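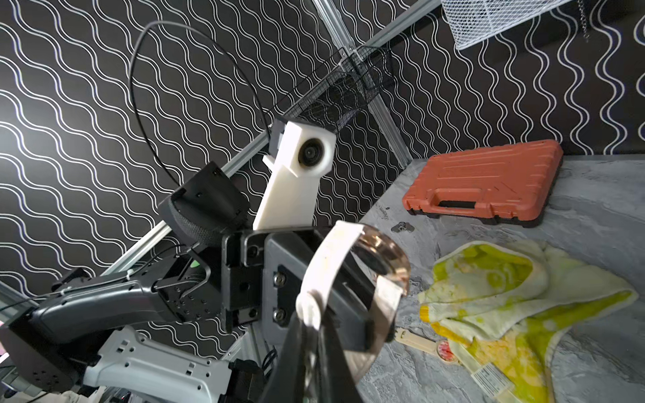
Wrist cam, right arm, parked. Other arm's finger cam and cable loop behind.

February 27, 2025
Posted by: bench 3, Bornudside

Problem: right wrist camera stream freezes when both arms run together. Fine on its own. Left arm never does it.

Setup: two arms, same grippers, white printed fingers. Rundex controller on the right, Isteck on the left — whole point was to compare them on the same jobs before we order more. So far the comparison is mostly me rebooting the Rundex.

What happens: start both arms, run the towel fold. Picture from the right wrist stops, arm carries on moving for a bit on the last good frame, then the watchdog trips and it parks. Log says "frame timeout" and nothing else. Last one stopped at frame 1,514. The one before was nowhere near that so I don't think the number means anything.

Tried so far:

- Restarted the camera service. Came back, froze again next run.
- New USB cable, short one from the drawer. No change.
- Swapped ports on the hub. No change.
- Dropped the resolution a step. Lasted longer, still froze.
- Left arm powered off, right arm only. Ran clean to the end of the job.
- Left arm on but holding still. Also clean, which I didn't expect.

So it needs the left arm moving. Either bandwidth or something electrical when its motors pull. Leaning bandwidth but not sure, the resolution thing could be luck.

Swapped controllers after lunch. Isteck on the right, Rundex on the left, cameras left where they were. Froze on the right again. So not the Rundex, sorry for what I wrote in the last ticket. Can somebody take that line out of the comparison sheet before it goes to Sakamoto, it's in the notes column.

Update, same afternoon: moved the right wrist cam off the shared hub and straight into the PC. Five runs of the towel fold, both arms going, no freeze. Then put it back on the hub and it went on the second run. Pretty convincing.

Hub is the cheap one we bought in November. Both finger cams and both wrist cams were on it, all at full frame rate. Would like a powered one with its own supply, or a second card in the PC so each arm gets its own. Card is probaly the better answer but I'd have to take the PC out from under the bench.

Other things seen while I was at it, seperate tickets if anyone wants them:

- Smoky shield throws a reflection off its rim into the wrist view. Doesn't stop anything but the towel detector drew a box on it once. Matt tape maybe.
- Cable loop on the finger cam is very wide. Want it shorter, but it does need some slack for the wrist roll. Don't zip tie it tight.
- Exposure hunts when the wrist swings from the black wall over to the grey tabletop. Fixed exposure at 4,000 microseconds looks all right, auto is off for now on the right one only.

Still to do: same test with the orange case job, the arm moves faster on that one. Overnight loop on direct USB. Put the controllers back the way they were.

Status: open, workaround in place. Please don't plug the right wrist cam back into the hub.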